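Grippers on the folding table
18th June
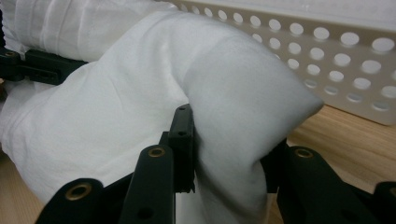
White cloth in the jaws of the hand-held gripper, perforated basket behind.

I have put off writing up the folding line because most of what I had to say in December was wrong. I assumed the difficult part would be the folding. Folding is a sequence of straight edges and known lengths, and a flat towel on a flat table is a fairly well-behaved object. Picking one item out of a heap and finding two of its corners is where the time goes.

For anyone new to this blog, I look after maintenance and process at the Nirkedstead laundry. We wash for hotels, two care homes and a swimming pool. The washers and dryers have been automatic for years. The ironer feeds itself once somebody has clipped the sheet on. Small items (hand towels, bath towels, mats) have always been folded by hand, on long tables, by people standing up.

The firm bought a folding cell from Zollateck, with control software called Dasus. The cell learns from recordings of people doing the job with the same sort of gripper it uses itself. So part of the shift now is folding with a gripper in each hand, slowly, at one of the tables. The target we were given was 1,000 recorded folds per item type before the cell was allowed to touch that item.

The mechanical side first. A parallel jaw on cotton terry behaves differently from a parallel jaw on anything rigid. Close it on a single layer and you get a thin grip that slips when the rest of the towel drags. Close it on a bunched section and the hold is secure, but you have lost the edge, and a fold that starts from a bunch comes out crooked. People with bare hands solve this by letting the cloth run between finger and thumb until the hem stops it. The gripper can do something similar if the closing force is low enough. Ours was set too high for the first fortnight. Turning it down did more for the quality of the folds than any of the software updates we had in the same period.

The second problem was the basket. Items used to be tipped out on the table in one go. With grippers it is easier to pull from a basket one at a time, and the height of the rim matters. Too high and the wrist has to turn over at the top of the lift. We dropped the stand by 40 mm and the complaints about wrists mostly stopped.

Now the people. Eleven of us work the finishing end on the day shift. Deisy Ñahui has folded there longest and was given the recording work because her folds are the most consistent. Her view after a month was that it is slower, duller and harder on the forearms than ordinary folding, and that the rate of pay should say so. She had a point, and recording is now paid at the higher machine operator rate, with a limit of 2 hours at a stretch. That limit came from her and not from the supplier.

Dirceu Frota moved across to tend the cell. His job used to be measured in stacks. It is now measured in stoppages, and he has less control over those than he had over stacks. A towel with a loose thread can halt the cell, and so can a bath mat sorted into the wrong bag upstream. On the old tables a stray mat was put to one side without a word. It now generates a fault code, a walk and an entry in the log. I have asked for mis-sorts to be recorded separately, so that his figures show what he is responsible for.

Nobody has been laid off. I would not read too much into that. Two people left in the spring for their own reasons and have not been replaced, and I expect the finishing end will shrink in the same manner. Management have said as much when asked directly. What I dislike more is the loss of swapping about. On the old tables you could change places when your back ached, and talk while you did it. The cell has one tending position, facing away from everyone else. I have drawn up a layout that turns it through ninety degrees. It needs a longer air line and a new run of cable, and it is waiting for a signature.

Present state: hand towels are running on the cell, bath towels are still being recorded, and mats are done by hand and will be for a good while. The Kragh ironer is unaffected, apart from sharing the compressor. The pressure drops when both start together, so I have fitted a delay on the cell side. If that does not hold I will have to look at a second receiver, and I will put the readings up when I have a full week of them.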